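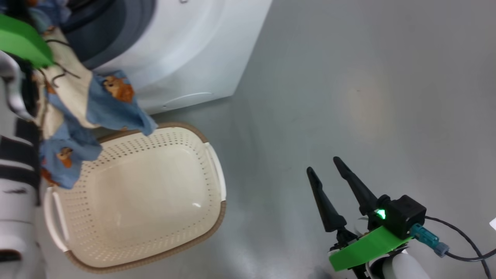

Laundry room, Tirkmont house – washer, basket, kids' garment.

Progress note, January
To: Prandham family support fund
From: Wycliffe Mfinanga

Quick one, full figures to follow with the receipts.

Washer is in and running. Front loader, white, level at the second try. Floor sealed before it went down, gray, wipes clean. Came in under the 2000 you set aside – 731 left over, would like to put it toward a dryer if you agree. Need a yes or no by end of month, Candorine will only hold the price till then.

Use so far: up to 80 loads since the last note. Mostly childrens things, bedding second. Families sign up on the sheet by the door, morning slots go first. Evenings still quiet, may drop the last one.

Baskets. Switched to the cream plastic ones with the small holes in the sides, one per family. The old cloth bags stayed damp and got mixed up. Still some mixups with the small clothes, a lot of it is blue with cartoon animals and looks alike. Name labels orderd.

Strings and cords on kids' clothes – two hoods came out in knots. Mesh bags now, seems to help.

Not done yet:
Shelf over the machine. Wall needs a proper fixing first.
Second site at Dương Street. Plumber has been once, waiting on his quote.
Washing instructions in other languages, half drafted.

Detergent is the cost that keeps creeping. Buying the big tubs from next month, will report teh difference.

Visit any time, mornings best if you want to see it busy.

W.M.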